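Roltanby Canvass 10: walk-list software for local campaigns

Reviewed by Wiesława Michalski
20/11/2025

Roltanby Canvass is a voter contact package sold to small campaigns: council, school board, county seats. It imports a voter file, cuts it into walk lists, sends those lists to phones and collects the answers. Version 10 replaces the map engine and the sync system. I ran it for one municipal race in Broltby, covering two wards and 773 doors, on a mix of older and newer phones.

Import

The importer takes comma-separated files only. The Broltby clerk supplies fixed-width text, so the file had to be converted first. Column matching is done by hand the first time and can be saved as a template. Apartment numbers stored in the street field were split correctly in most cases. Where a building used letters and numbers together (4B-2), the program dropped the second part and put two households on one line. The error log lists these records, but it can't be sorted or exported.

Duplicate checking compares name and birth year. There is no setting to add the street address to the test. Fathers and sons with the same name were kept apart, and a woman who had moved from one ward to the other was flagged as she should have been.

Cutting turf

Draw a shape on the map and the program reports the number of doors inside it. The default ceiling is 60 doors per list and can be changed under Campaign Settings, not on the map screen. Walking order follows one side of the street and then the other. On divided roads this works well. On short dead ends it sends the walker out and back twice, and the order can't be edited by dragging. The only fix is to cut the dead end as its own list.

Printed lists are still supported. The type is small, and the party column is printed in a gray that does not photocopy.

At the door

The phone screen shows the name, age, party, voting history for the last four elections and the script. Support is recorded on a five-point scale. "Not home" and "refused" are separate buttons with enough space between them. A yard sign request takes three taps, one more than in version 9.

Lists are stored on the phone, so a dead signal doesn't stop the work. Sync resumes when the connection returns. If two people hold the same list, the later entry wins without a warning, and the earlier one can be recovered only by an administrator through the history tab. Campaigns that share lists between shifts should turn on list locking, which is off by default.

Battery use was moderate. A phone with a worn battery dropped from full to 18 percent over a long afternoon with location tracking on. With tracking off the loss was much smaller, though the map no longer centers itself.

Reports

The nightly report gives contact rate, support by precinct and doors remaining. Totals matched my own tally on every day but one, when a phone had not synced. The report has no field for the time of the last sync, and it needs one.

Compared with Ruangrit

Ruangrit Field has the better phone bank and a cleaner absentee ballot tracker. Its maps are weaker, and its price is set per user. Roltanby charges per race, which favors a campaign with many occasional walkers. Support from Roltanby is by email only, and replies came the next working day.
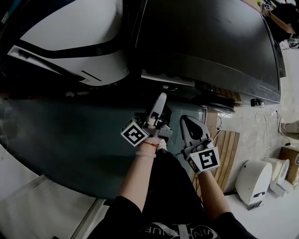
The contract runs until the end of January whatever the election date, and renewal is automatic unless the box on the billing page is cleared. Data can be exported for 10 days after the account closes. The Nelby edition, for county-wide races, uses the same phone app and was not tested.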